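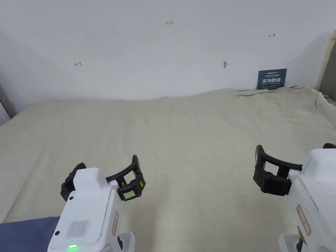
The pair of Lotum grippers, jaws open over our folding table cloth.

Lotum hand grippers from Vurimell, two-piece kit
Reviewed for the Strachan robotics club newsletter, 24 Oct 2019

I'll say it up front: this is the most fun our club has had with a piece of gear, and I was the one who argued against spending $900 on it. We run a student project called Jallo, and the whole aim of Jallo is to teach a robot arm to fold clothes. Until these turned up we'd been driving the arm with a game controller, and if you've ever tried to fold a sleeve with two thumbsticks you'll know why half the team had drifted over to the line-follower group.

With the Lotum kit you hold a gripper in each hand and do the job yourself. The movement gets recorded, you label it, and later on the software team feeds it to the learning code. You pick up a shirt, you fold a shirt, you put it down, and you do it again. Our Year 9s were doing usable runs in their first session, which never once happened with the controller.

What's in the box: two grippers, the chargers, a cable that is too short, and a printed guide that covers the setup nicely and then stops. Each gripper has an upright handle with a chunky white body on top and black jaws out the front. They're not small. A couple of the younger kids found them a bit of an armful for a long session and we now swap people over every 20 minutes, which keeps the recordings neater as well. Tired hands make sloppy folds!

The jaws are the best bit. They open nice and wide, so you can come at a big bunched-up lump of fabric without poking at it, and they close down gently enough that you can feel when you've got one layer of cotton and when you've got two (well, most of the time). I'd expected something like barbecue tongs and the feel is far better than that. Towels are easy. T-shirts are good once you get the knack of going in low with the lower part of the jaw just above the table. Socks are still hopeless, but I'm blaming the socks.

There's a little green light on the body too, and I'm a fan. You can spot it across the table without putting anything down, and the kids have got into the habit of calling "green!" before a run.
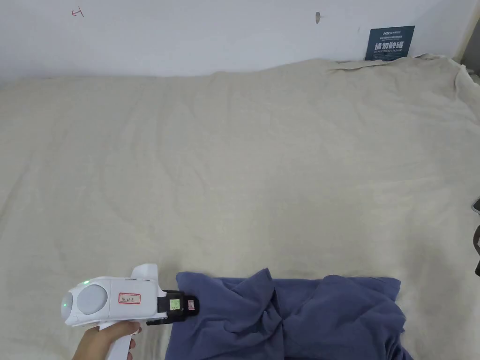
Lining up on a crumpled dark garment, with one of our sticky notes riding along on the jaws.

A few things we've learnt about the table, if your club is thinking of having a go at clothes. Put a cloth down. We went with a big plain beige one and it makes a huge difference, because a shirt on a bare slippery desk just skates away from you. It does creep and wrinkle as you work, so give it a tug flat between runs. Pick clothes that are a good strong colour against it. We had a cream singlet in the pile for a while and whoever was labelling the recordings wanted to throw it in the bin. And start from a proper mess. It's tempting to lay the shirt out all tidy first, but then the robot only learns about tidy shirts.

Label your grippers as well. Left and right feel much the same in the hand when you're in a hurry, and we lost most of an afternoon's work to a swapped pair. Stickers, sticky notes, whatever you've got in the drawer.

Grumbles, then. The short cable I've mentioned. The software that comes with it is plain to the point of rude, and it will happily let you save over an earlier run with no warning (do change the folder name every session, please). The carry bag has no padding. The charging light is very bright if you leave them going overnight in a shared room. None of that would stop me buying it again.

Is it worth it for a school or a small club? If you're building rovers or doing sumo, no, put the money into motors and batteries. If you've got a project where hands matter, like folding, packing or setting a table, then yes, absolutely, and I'd be chasing a grant for it now. We got ours in February and it has been out of its bag nearly every session.

Vurimell will sell you spare finger pads too. Get a set with the first order and save yourself the second lot of postage.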